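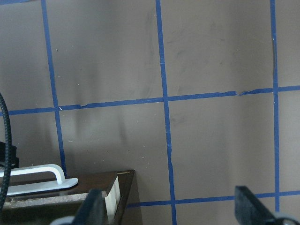
Primo Longo wrote:
Brudo has no path to a majority and should stop talking like he won. First place with 409 votes more than Pirnov is still first place on a council where he needs another party for every single vote.

sigita_g wrote:
He did win, though. The Loltedbridge charter says the largest list gets the first chance to form an administration. It doesn't say by how much.

Primo Longo wrote:
First chance, yes. I'm talking about what comes after. Pirnov has ruled him out twice since March and Pîrvu's people won't sit with anyone who wants to sell the bus depot.

N. Amegashie wrote:
Pîrvu's people said that before the last election too, and then they sat with exactly those people for most of a term. I'd wait for the meeting.

arnarh wrote:
Has the recount in the north ward been settled? Last I read there were 116 ballots set aside over signatures. That could move a seat.

sigita_g wrote:
It can't move the top seat. It could move the last one, which is the one everybody is fighting about. The clerk's notice is dated 2025-07-23 and says the disputed ballots will be reviewed in open session. No result yet.

arnarh wrote:
Thanks. Then all this coalition math is early.

Primo Longo wrote:
It isn't early if no version of the math works. Give Brudo the last seat and he's still short. Give it to Pirnov and they're both short.

Grímur E. wrote:
You're leaving out a minority administration. We had one here before the boundary change. It passed two budgets and fixed the water rates. Slow, but it worked.

N. Amegashie wrote:
It passed two budgets because the opposition was broke and didn't want another campaign. I was at those meetings — they went past midnight over parking fees.

Grímur E. wrote:
Still passed.

sigita_g wrote:
Turnout was under 70 percent in every ward. I don't think anyone on any list wants to go back to voters in the fall and ask again.

Primo Longo wrote:
Pirnov might. They gained 4 points and they think they have more coming.

arnarh wrote:
I voted for them and I don't want another election. Does anyone know if the open session will be streamed, or do you have to go in person?

sigita_g wrote:
In person, as far as I can tell. The notice only lists the room.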